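# Taking the old tower apart

I started on the black desktop on Wednesday, side panel off, case lying flat so I could get at everything.
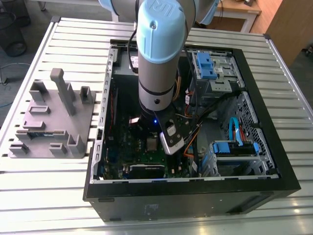

A reader commented last time that the graphics card should always come out before the memory. I've done it both ways and don't mind much. What slows me down is cables – the SATA ones especially, and the orange and black wires across the middle.

The drives are going to Strachan for wiping. They charge by weight, with a 70 cent minimum. The power supply stays with me as a spare. The board goes to the scrap place in Clemport, open until 4.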